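Moving the blog, or how I spent my Sunday

Regular readers (hello, both of you) may have noticed that this site vanished for most of November. Farkport, who had hosted it since I had more hair, put the yearly price up to 297 pounds and sent a cheerful email calling this "good news for our community". I left the community.

The new host is called Erkness and costs a good deal less. Their moving tool promised to bring everything over in 30 minutes. It started at breakfast and by teatime had copied 900 posts out of 2,690, all of them from the years when I mostly wrote about soup. Then it stopped and asked me to rate my experience.
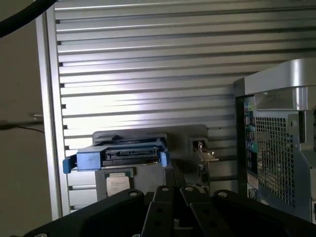
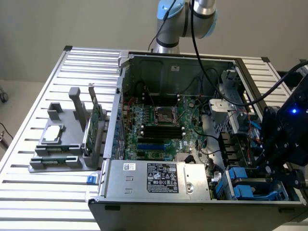

Ribbed metal in the first, an open computer tower in the second.

Yi-chun Tsai, who knows about these things, told me to throw the tool away and move the files by hand. She was right, and was very restrained about it. The posts are all back now, though the comments on anything before the Sollemon holiday have come out in the wrong order, so people appear to be answering questions before they've been asked. It reads rather better that way.

Still broken: the search box, the Christmas cake recipe, and every apostrophe in the posts about my old cat, Pan. I'll get to the apostrophes first. He was a fussy animal and would have minded.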